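Gristik shelf set: README and house rules

Hi! I'm Knut Eichhorn and I look after this folder. If you came for the download instructions, they're in the file called GET, and they're short. What follows is the longer part, the rules we try to hold ourselves to when we record with the hand-held grippers, and I'd really like you to read it before you add anything.

What's in the set

65 sessions of picking things up and putting them down on shelves in homes in Srithong and Nendwood. Small boxes, bottles, folded cloth, the usual. Each session has its video, the gripper opening over time, and a notes file in plain text. Please read the notes file! Ilango Annamalai spent most of November fixing those and they're much better than they used to be.

Rules for going into a home

Ask first, in writing, and leave a copy of the signed form with the household. We use the Grinia form, version 2. Version 1 didn't mention sharing outside the group, so sessions under it stay out of this folder.

Walk through the room with the person who lives there before you switch anything on. Mail, pill bottles with names on them, family photos and open laptops get moved or covered, and they decide what counts (my idea of private and theirs have been pretty far apart more than once).

Anyone can stop a session at any point. Delete it the same day and write "withdrawn" in the log, with no reason given.

Rules for recording

Wipe the finger pads before each home. Check both for tears, and swap them as a pair even if only one is worn.

Start with the fingers open and the object between them in view, hold still for 2 seconds, then go in. I know it feels slow. It makes lining up the streams so much easier later, and I'm the one doing the lining up!

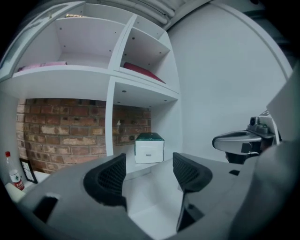
Manee Hemmin wrote back on the draft that the still start is fine but the rule should also cover the end: let go, back off, hold again, and only then stop recording. Otherwise you can't tell a finished placement from one that was about to tip over. I've added it, and sessions from 19 onward were done that way. Earlier ones end whenever the person's thumb got to the button, so be careful if you're scoring success on them.

Don't tidy the shelf between tries unless something is about to fall. If you do move something by hand, say so in the notes.

Things I'd still like to fix

Low light is barely covered. Lefties are barely covered too, and I'd love help there. The naming of objects is a bit of a mess ("tub" and "box" overlap a lot), and Armelle Joly has a list of proposed names in the docs folder that needs comments.

Found a face, a name or an address in a clip? Write to Mostafa Bouazza before you open a ticket, because tickets are public. He'll pull the clip first and sort out the details afterward.

Last edited 2024-07-15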